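Notes for session 5: collecting demonstrations

Right, so you've all read Leonor Cardoso's handout on teleoperation, and now we get to do some! Our policy only learns from what we show it, so most of this week is plain driving practice. Keep both hands in the wrist view before you start an episode – open fingers, nothing held.
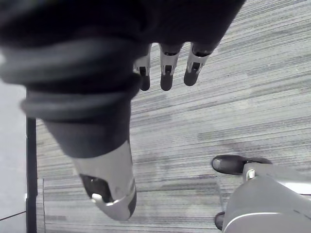 I'd like 60 episodes per pair by the end of October, in batches of 16 (the last one will be short, that's fine). Start each from a slightly different pose, please.
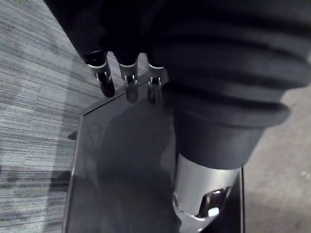 Shiny surfaces are worth having in the set, and so is dim light. Keep your fumbles too, but tag them.

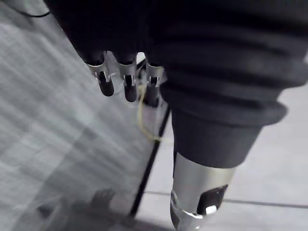 Name your folders the Zundard way, pair number first, and bring me 4 episodes you're unsure about – we'll replay them together after the break.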